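## 6. Comparing Two Finger Sets

Run this check each time Siltow or Dallico fingers are fitted to the hand-held grippers.

1. Lay the tray on the white board and set out the plate. Hold one gripper in each hand, with the cables clear of the objects.

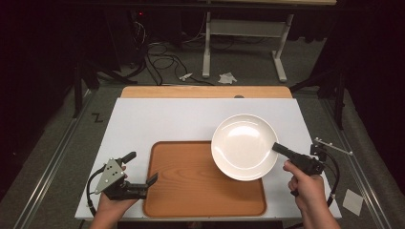
2. Bring one finger to the rim of the plate and close slowly. Log 60 grasps per finger set.

**Caution:** Do not pull on the cables – the connectors are not strain-relieved.

3. Open the fingers fully and check the view from the gripper camera. Both fingertips must be visible, with a clear gap between them. 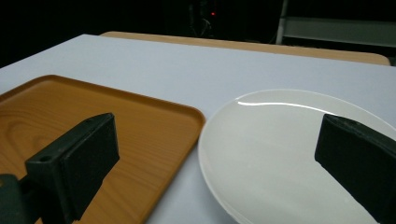 If only one fingertip shows, loosen the camera bracket, turn it toward the missing finger and repeat step 3. A set passes at 54 good grasps or more.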